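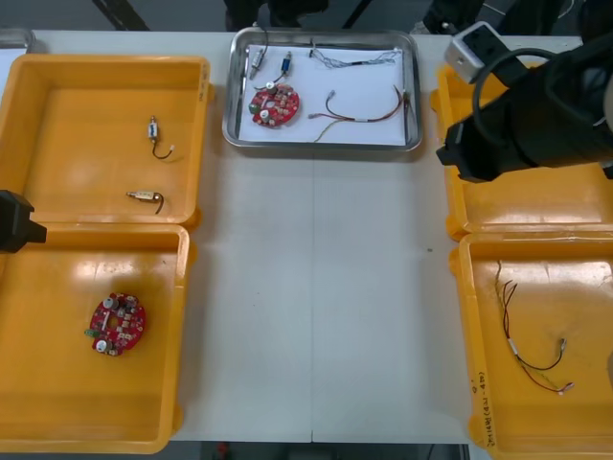 Skallen Kleinteile

Tabellarischer Datensatz zu elektrischen Kleinteilen aus Haushaltsgeräten, mit Maßen, Anschlüssen und bekannten Ersatztypen

Stand: Februar, Version 2

Überblick

Skallen Kleinteile enthält 3452 Einträge zu Bauteilen, die bei der Reparatur kleiner Haushaltsgeräte häufig gesucht werden: Motoren, Mikroschalter, Thermosicherungen, Summer, Lüfter, Steckverbinder und vorkonfektionierte Kabel. Jeder Eintrag steht für einen Teiletyp. Zwei gleiche Motoren aus verschiedenen Geräten ergeben also eine Zeile mit zwei Gerätebezügen.

Die Daten stammen aus den Karteikarten der Reparaturwerkstatt Zoslow und aus einer Tabelle, die der Teilehändler Rungrueang bei der Auflösung seines Lagers abgegeben hat. Beide Bestände wurden zusammengeführt, auf Dubletten geprüft und in metrische Einheiten umgerechnet. Wo sich die Angaben widersprachen, wurde nachgemessen, sofern ein Teil vorhanden war.

Dateien

teile.csv enthält die Haupttabelle, eine Zeile pro Teiletyp.
geraete.csv enthält die Gerätebezüge. Die Verknüpfung läuft über teil_id.
ersatz.csv enthält Paare aus Originalteil und Ersatzteil mit einer Bemerkung zur Passung.
quellen.csv gibt zu jeder teil_id an, aus welchem Bestand die Angaben kommen.
AENDERUNGEN.txt führt die Korrekturen seit der ersten Version auf.

Alle Tabellen sind UTF-8-kodiert, Trennzeichen ist das Semikolon, Dezimalzeichen das Komma. Wer mit Werkzeugen arbeitet, die einen Punkt erwarten, muss das beim Einlesen angeben. Leere Felder bedeuten »nicht bekannt«. Eine Null ist immer ein Messwert.

Felder in teile.csv

teil_id: fortlaufende Kennung, beginnt mit SK. Gelöschte Kennungen werden nicht neu vergeben.
gruppe: Motor, Schalter, Sicherung, Summer, Lüfter, Verbinder, Kabel oder Sonstiges.
bezeichnung: Aufdruck auf dem Teil, zeichengenau übernommen, auch bei offensichtlichen Druckfehlern.
spannung_v: Nennspannung in Volt. Bei Bereichsangaben steht hier der untere Wert, der obere in spannung_max_v.
stromart: AC, DC oder leer.
laenge_mm, breite_mm, durchmesser_mm: Außenmaße ohne Kabel und ohne Welle.
welle_mm: Wellendurchmesser, nur bei Motoren und Lüftern.
kabel_mm: Länge der Zuleitung bis zum Stecker.
stecker: Steckerform nach der Liste in AENDERUNGEN.txt, Abschnitt Steckerformen.
raster_mm: Abstand der Kontakte von Mitte zu Mitte.
geprueft: ja, wenn die Maße am Teil kontrolliert wurden, sonst nein.
bemerkung: Freitext.

Messung

Außenmaße wurden mit einem Messschieber abgenommen und auf eine Nachkommastelle gerundet. Bei Teilen mit Gummitülle oder aufgeschobener Hülse gilt das Maß ohne Hülse, die Hülse steht in der Bemerkung. Kabellängen sind am gestreckten Kabel gemessen und auf ganze fünf Millimeter gerundet.

Die Spannungsangaben wurden nicht nachgeprüft. Sie kommen vom Aufdruck oder aus der alten Kartei. Bei Teilen ohne Aufdruck hat die Werkstatt Zoslow früher die Spannung des Geräts eingetragen, was bei Motoren hinter einem Vorwiderstand falsch sein kann. Solche Fälle sind in der Bemerkung mit »Spannung vom Gerät« gekennzeichnet, soweit sie sich in der Kartei noch erkennen ließen.

Zusammenführung

Die beiden Ausgangsbestände hatten zusammen etwa 4000 Zeilen. Der Abgleich erfolgte mit dem Skript arano aus demselben Verzeichnis. Es vergleicht Aufdruck, Gruppe und Maße und schlägt Paare vor. Übernommen wurde ein Vorschlag erst nach Durchsicht von Hand. Aufdrucke, die sich nur in Leerzeichen oder Bindestrichen unterscheiden, gelten als gleich, wenn die Außenmaße übereinstimmen. Unterschiedliche Kabellängen führen zu getrennten Einträgen.

Einfaches Beispiel für den Aufruf:

arano abgleich kartei.csv lager.csv --ausgabe vorschlaege.csv

Die Option --streng lässt nur Vorschläge mit identischem Aufdruck zu.

Bekannte Mängel

Die Gruppe Sonstiges ist uneinheitlich. Dort stehen Magnetventile neben Reedkontakten und einigen Teilen, deren Funktion auf der Karteikarte nicht vermerkt war.

Bei Steckverbindern aus dem Bestand Rungrueang fehlt oft das Rastermaß. Die Lagertabelle kannte nur die Angaben »klein« und »groß«, diese stehen unverändert in der Bemerkung.

Die Gerätebezüge sind lückenhaft und spiegeln wider, was in die Werkstatt gebracht wurde. Kaffeemaschinen, Handmixer und Haartrockner sind stark vertreten, Nähmaschinen kaum. Aus der Zahl der Bezüge lässt sich nicht ableiten, wie oft ein Teil ausfällt.

In 50 Zeilen von ersatz.csv verweist das Ersatzteil auf eine Bezeichnung, die in teile.csv nicht vorkommt. Das Feld ersatz_id ist dort leer, die Bezeichnung steht im Klartext daneben.

Verwendung

Gedacht ist die Sammlung zum Nachschlagen in Werkstätten und Repair-Cafés, außerdem als Grundlage für eigene Lagerlisten. Für sicherheitsrelevante Teile reicht ein Treffer in ersatz.csv nicht aus. Thermosicherungen müssen in Auslösetemperatur und Nennstrom dem Original entsprechen, und beide Werte sind am Teil oder im Datenblatt abzulesen. Preise und Bezugsquellen sind nicht enthalten und werden auch nicht aufgenommen.

Korrekturen

Meldungen bitte als Textdatei mit teil_id, Feldname, altem Wert und neuem Wert. Bei Maßen bitte dazuschreiben, womit gemessen wurde. Neue Teile werden aufgenommen, wenn mindestens Gruppe, Aufdruck und ein Außenmaß vorliegen.

Lizenz

Die Tabellen stehen unter CC BY 4.0, das Skript arano unter der MIT-Lizenz. Als Quelle genügt »Skallen Kleinteile« mit Angabe der Version.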